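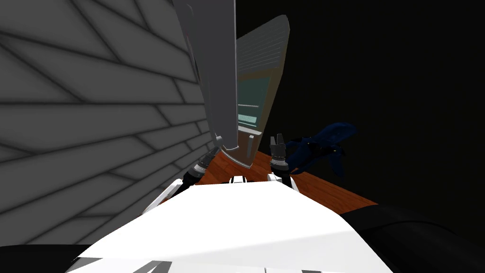 Figure 3. Simulated cell from the robot's own view, table in front of both arms, blue cloth item at right.

3.2 Cell setup and upkeep

The simulated cell copies the Vostero bench at Mandineo. Two arms, one body, one wooden table. Background left black on purpose, rendering a full room cost us frame time and gave nothing back. Wall panels kept plain gray.

Table height first. Set it, lock it, then place the cabinet and the cloth. Doing it in the other order left the cloth intersecting the tabletop after reset, and the solver blew up within 30 steps. Cloth mass and friction were tuned by hand by Petrică Marinescu, values in the config file. Contact stiffness stays at 500 for the fingers, 200 for the table. Higher finger values made the gripper chatter on closing.

Maintenance of the cell is mostly the resets. Every 100 episodes we reload the whole stage, otherwise small pose errors pile up in the wrist joints. Joint zero check after each reload: both arms to home, compare with the stored pose, redo if any joint is off. One fault took most of a Sunday to find. The right wrist was inheriting its scale from the parent link, so the fingers closed short of the target. Fix was to reset the scale on import and rebuild the collision meshes. Left arm was not affected, seperate file.

Camera pose is fixed to the body and is not randomized in this section. See 3.4 for lighting.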